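LISTA DE REVISIÓN DEL PISO ANTES DE ENTREGAR LLAVES
Alojamiento: Dovville, segundo piso
Revisión: martes 23 de enero
Revisa y comenta: Prapai Boonchu
Copia para: Haziq Hutapea

Haziq, te paso la lista con mis comentarios metidos debajo de cada punto, como la otra vez, que ya sé que te gusta más leerme a mí que leer las crucecitas. He ido con calma, he tardado toda la mañana y me he dejado las rodillas mirando debajo de los muebles (¡qué de pelusa!).

1. ENTRADA Y ESCALERA

Puerta principal, cierre y bisagras: BIEN
Cierra suave y sin dar golpe. Le puse una gota de aceite a la bisagra de arriba, que chirriaba un poco.

Luz del rellano: PENDIENTE
Parpadea. Ya sé que es cosa de la comunidad, pero quien llega de noche con maletas no distingue el escalón. He dejado aviso a Chalerm Yimyam y me ha dicho que lo mira esta semana.

Pasamanos: BIEN
Lo sacudí con ganas y ni se movió.

2. COCINA

Goma del gas: CAMBIAR
La fecha impresa en la goma vence en abril. Todavía vale, pero yo la cambiaría ya y nos olvidamos. En Ekwood las tienen, pregunta por la larga, que la corta queda tirante detrás del horno y hay que pelearse con ella.

Extintor: BIEN
Aguja en verde, precinto puesto. Lo he movido del armario de las escobas a la pared junto a la puerta porque donde estaba había que sacar media casa para cogerlo.

Enchufes de la encimera: CORREGIR
El que queda más cerca del fregadero baila. Le he puesto cinta encima y un papel de NO USAR. Por favor, que nadie lo quite hasta que venga el electricista.

Detector de humo: BIEN
Pitó a la primera y casi me caigo de la silla del susto. Pila nueva.

3. DORMITORIOS

Estructura de la cama: BIEN
Apreté los tornillos de las cuatro patas. La de la ventana hacía ruido al sentarse y ahora ya no dice nada.

Distancia del radiador a la ropa de cama: CORREGIDO
Las colchas colgaban casi hasta tocarlo. He separado la cama 50 centímetros de la pared y he remetido los bordes. 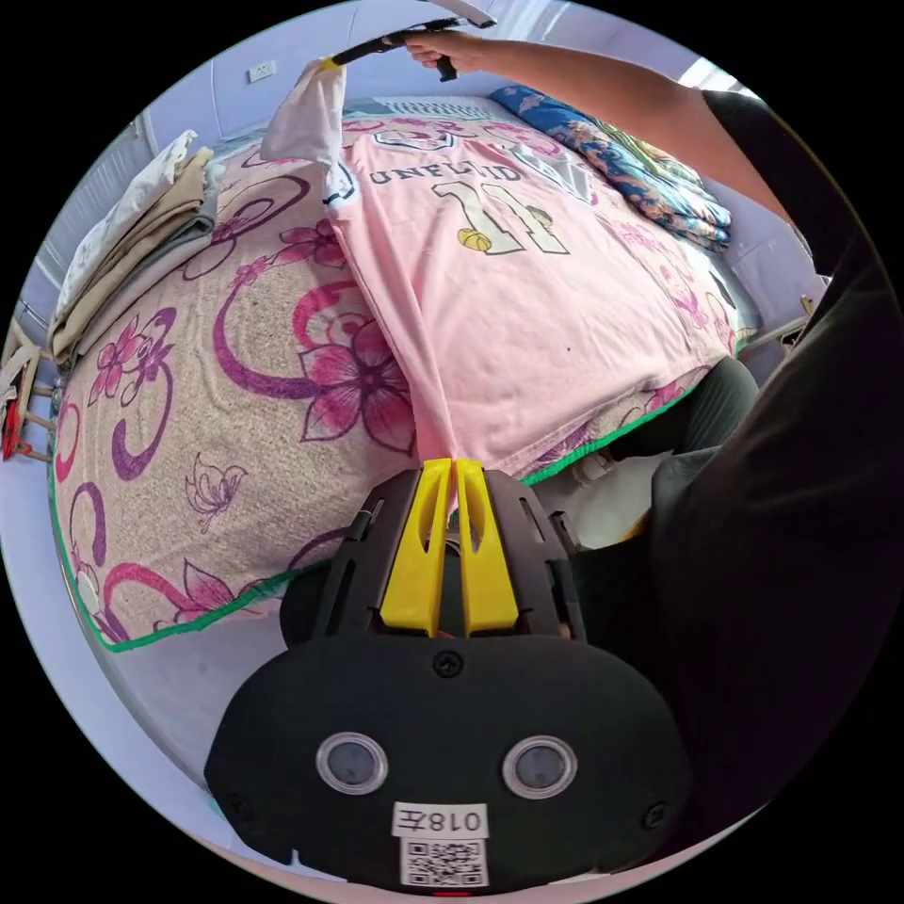
Con las lámparas de noche sigo en mis trece: bombilla LED y nada más. La que estaba puesta en el cuarto pequeño calentaba muchísimo y la tulipa es de tela, así que la he cambiado por una de las que guardabas en el cajón. Si Ximeng Su vuelve a traer bombillas de las antiguas, dile con cariño que se las lleve a su casa.

Ventanas y topes: PENDIENTE
El tope del dormitorio grande está roto y la hoja abre entera. Con niños no lo alquilaría así. He pedido el recambio a Prasertsri, referencia 148, y me avisan cuando llegue.

Alfombra: CORREGIDO
Resbalaba como un patín. Le puse la malla antideslizante por debajo y ahora hay que tirar de verdad para moverla.

Armario alto: PENDIENTE
Falta anclarlo a la pared. Tengo las escuadras, me falta el taladro, que se lo presté a Samran Tanasarn y todavía lo estoy esperando...

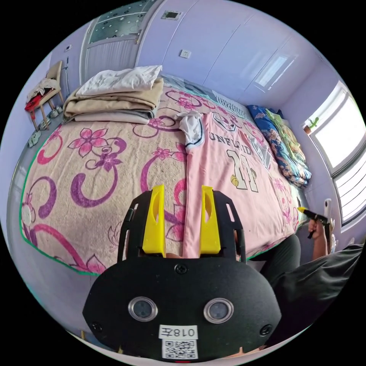 Dormitorio: una persona sentada junto a la cama.

4. BAÑO

Agua caliente: CORREGIR
Sale demasiado caliente en el lavabo. Bajé el termo un punto y sigue igual, o sea que yo sospecho del termostato. Hasta que lo miren, cartelito al lado del grifo.

Suelo de la ducha: BIEN
Las pegatinas antideslizantes aguantan. Una estaba medio levantada y la cambié.

Diferencial: BIEN
Saltó con el botón de prueba. Acuérdate de volver a poner en hora el reloj del horno, que yo no supe.

5. BOTIQUÍN Y PAPELES

Botiquín: INCOMPLETO
Faltan gasas y crema para quemaduras. Las tijeras estaban en la cocina, cómo no. Ya están en su sitio.

Teléfonos de emergencia: BIEN
Hoja nueva pegada en la nevera, con letra grande.

Seguro Runik: BIEN
El recibo está en la carpeta azul. Pagamos 205 y yo le pediría a la gestora que nos explique el suplemento, porque no lo entiendo ni leyéndolo tres veces.

PARA ANTES DE LA ENTREGA

Enchufe de la cocina, tope de ventana, armario y termostato. Lo demás puede esperar unos días. Quedan 7 juegos de llaves en la caja, los he probado todos y el del llavero verde entra duro, no se lo des a nadie de momento. ¡Llámame cuando tengas al electricista y me acerco a abrirle!

Prapai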